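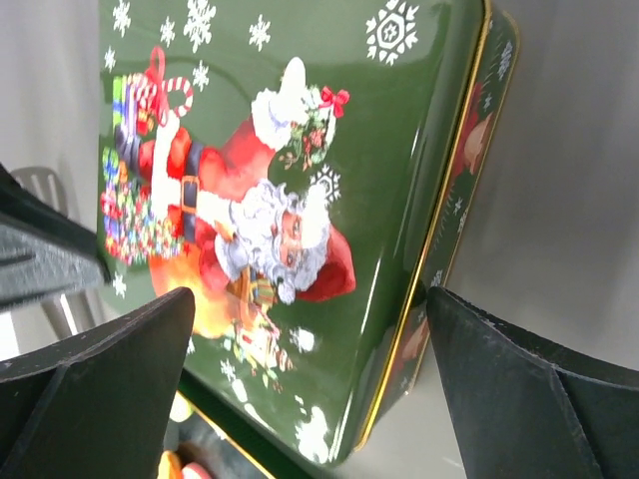 The big green tin, gold rim and all. Santa has his candy cane and a sack with way too much in it!

Welcome to the November gallery for my little holiday pretend-food corner. I started putting these sets together after a rummage sale over in Remden, where I paid 2 dollars for a box of odds and ends and came home completely hooked (my closet has not recovered). I keep the whole collection on a list now, and it's up to 199 pieces if you count the ones with chips.

I'm a sucker for a shiny tin, I admit it. Most of mine come from the Jerklow flea market, and I go early, before the good lids get scratched. I wipe them down with a soft cloth and store them with tissue between the lids. Santa tins go on the top shelf, snowmen underneath, and the plain ones wherever they fit.

Next up, the goodies! Flowers, a star, and rounds in lime green, pink and orange on the black tray with the gold rim, with a gold tray lying behind it. I do love a gold edge at Christmas.

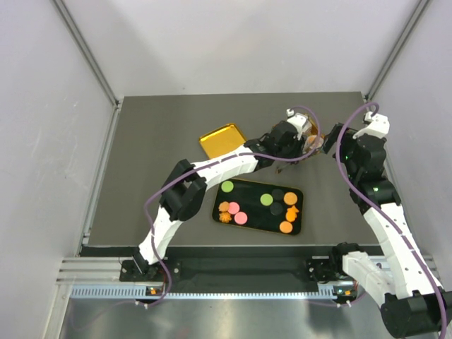 Ashour wrote in to ask whether I ever mix sets, and said that at their house the play cookies and the play fruit all live in one bin and get served together, usually with soup. I say mix away! I've got 13 more tins to go through before the Plelurley swap, so check back for those.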